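Home | Forums | Game Music | New Posts | Log In

Fusisska soundtrack, worth it?

dastine_fan
Bought it last night, all 607 MB of it. I've had the harbor theme on repeat and my roommate hates me now. Anyone else?
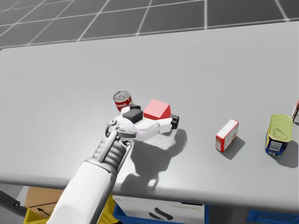
conon88
The harbor theme is fine, but Kulap Kaewsai's battle tracks are where I live. I've played the second one way too many times, and it still makes me want to knock something over. Like that red soup can, say. The strings are mixed too low though.

dastine_fan
Too low?? No way, they're perfect on headphones!

mossyhat
Siding with conon88 here. I tried it in my old Honda and only heard drums. Also, 3 of the songs from the game are missing, and I want my menu music!

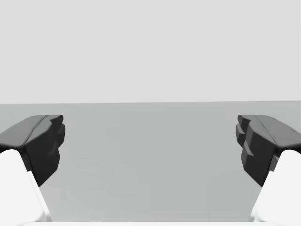
Two gripper fingers, big gap between them

conon88
Menu music was on the October single, I think. Go check there.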